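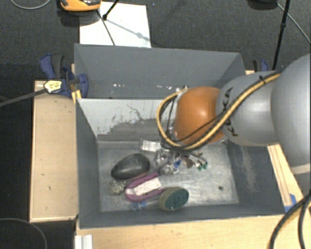
Orange joint, yellow hose, gray bin.

25/11/2025

The panettone stood up! I have to write this down before I go to bed because I know I'll start doubting it by breakfast. It's hanging upside down between two kitchen chairs with knitting needles through the bottom, swaying a little whenever I walk past, and it has not fallen out of its paper.

Last attempt, for the record, slid out in the night and I came down to a sort of pudding on the floor tiles. I ate some of it anyway (the top part). Very good flavor. Terrible structure.

So, what I changed. I fed the starter every few hours yesterday instead of giving it one big meal and hoping, and I kept it in the cupboard next to the water heater, which is the only warm place in this house in November. By the last feed it smelled like yogurt and apples, with none of that sharp nail polish smell from before. I floated a piece in water and it popped right up to the top like a cork. I did it again just to watch.

Then the first dough went in last night with 400 grams of the Clarico flour. I've been snooty about paying that much for flour, and I take it all back. It drinks up the butter. With the supermarket bread flour I always got to the end of the butter and found a greasy puddle at the bottom of the bowl, and then I'd stand there poking it and saying encouraging things. This one stretched out so thin I could see my fingers through it - I called Geetha to come look, and she walked over from next door in her slippers and we both just stood there holding it up to the light.

Geetha Kurup, by the way, is now fully in on this. She says she doesn't care for candied fruit, so she's made it her mission to find me something better, and she turned up with a jar of her own orange peel done in cardamom syrup. Oh my goodness. I was supposed to chop all of it for the dough and I would say a good part went straight into my mouth. Her mother used to make it with grapefruit, she said, and keep it on a shelf too high for the kids, who learned to climb. We're going to try grapefruit next.

Mixing the second dough took forever. Yolks, then sugar in little bits, then honey and vanilla, then butter, and every single time I was sure I'd ruined it. It goes from smooth to soup and then slowly, slowly comes back. I put the bowl out on the back step for a while in the middle because it felt too warm, and the cat from across the road came to inspect it. I got there first.

I wrote in the margin of the recipe: WAIT LONGER THAN YOU THINK. The final rise took 7 hours. The book says less, but the book was clearly written in somebody's lovely hot kitchen, and I'm done arguing with it. I went for a walk, did the laundry, wrote to Dad, cleaned out the drawer with all the dead batteries in it, and came back and it was still a good way down from the rim. I made soup. I read most of a chapter of the history of the Marino family bakery that I borrowed from the library, all about how the grandfather slept on flour sacks beside his starter the week before Christmas. A month ago I'd have thought that was a bit much. Now I completely get it.

And then when I looked in again it had domed up right over the edge of the paper, wobbly and shiny, and I had to run to get the oven hot.

Cut the cross in the top (badly, one arm of it is much longer than the other, and my blade dragged), tucked a lump of butter in the middle, and in it went. The smell! Butter and orange and something almost like caramel. I sat on the floor in front of the oven door the whole time with a mug of tea. It kept climbing and then it split open along the cross and lifted these little golden flaps, and I said something very loud to an empty room.

Getting it out and upside down is the scary part. The needles have to go through low down, and the whole thing is so soft when it's hot that it feels like handling a water balloon. One needle came out the far side crooked. Left it.

I can't cut it till tomorrow. This is cruel. I did press my nose to the paper.

Things for next time, while I remember:

A touch more salt. I tasted the dough and it was sweet in a flat sort of way.
Soak the raisins overnight and dry them properly on a towel.
Turn it around halfway, the left side is darker.
Sharper blade!! Borrow one if I have to.
Buy more paper cases, I only have 3 left and one is squashed.

The Produddale winter market is the first part of December and Geetha thinks we should take a table. I laughed when she said it this morning, and by tonight I was looking at boxes and ribbon online. They got 2000 people through last year, according to the flyer at the post office, which is a fairly frightening number of people to show a crooked cross to. And my oven takes one at a time. I'd have to bake day and night like old grandfather Marino, with a sack for a bed. But a small table, some slices, the orange peel in jars with handwritten labels - I can see it. I'd better ask what a table costs before I get carried away any further.

I also want to have a go at the chocolate and pear one from the back of the book, and there's a Plurnine tin at the kitchen shop with tall straight sides that I have been visiting for weeks. The woman there has stopped asking if I need any help.

Must write to Dad again and tell him it stood up. He was there for the floor pudding, on the phone at least, and he was very kind about it, though I could hear him laughing with his hand over the receiver.

Just got up to check. Still hanging. I moved the chairs a bit farther from the door so I don't walk into it in the dark. Starter is fed and back in the cupboard, alarm is set, and the bread knife is already out on the counter.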